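How Korkby gets its weather
By Aurelia Wallner
October
Shares 15 | Comments 2

The third series of Korkby contains 11 storms, and none of them was filmed in bad weather. The harbour drama is shot in late spring, when the light lasts until nine in the evening and the crew can work a full day outdoors. The wind, the rain and most of the sea are added afterwards, and a large share of that work is sound.

Sajib Jayawardena has been the supervising sound editor since the pilot. His department occupies two rooms above a former chandlery in Fluldale, one for editing and one for recording. The recording room has a concrete floor, a shallow pit of shingle and a ceiling hung with old duvets. Dialogue arrives there on a Wednesday, already cleaned, and the episode has to leave for the final mix 15 days later.

Rain is built in layers. The lowest is a broad hiss, recorded on open ground well away from any roof. Over it go the surfaces: slate, canvas, van roof, oilskin. Each is kept on its own track so that it can be lowered when a character speaks. A typical exterior carries eight such tracks. The storm in episode four, which runs for most of the second half, carries more than 200.

“Viewers hear what the rain is landing on,” Jayawardena says. “If the surface is wrong they think the picture is wrong.”
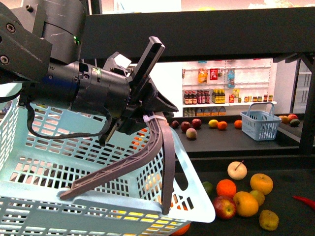
A gripper with two curved, ribbed fingers reaches into a light blue plastic basket.

Wind is harder. Recorded directly, it mostly produces low rumble at the microphone, and very little of that survives a television speaker. The department records objects in the wind instead – rigging, a loose gate, a length of fence wire – and filters out everything under 250 hertz. The rumble is then put back at a fixed level, so that it stays the same from one shot to the next.

The library now holds 2,000 recordings, filed by surface and then by force. Files from the first series were named by scene number, and they were all renamed before the second.

Dusia, the lifeboat drama from the same production company, Amoah, draws on the same library. The two programmes share a mixer but not a style. Dusia keeps its storms loud and lets lines be lost, while Korkby ducks the weather by six decibels under every line of dialogue.

A fourth series of Korkby has been ordered. Two of its episodes are set in snow, for which the library has four usable files.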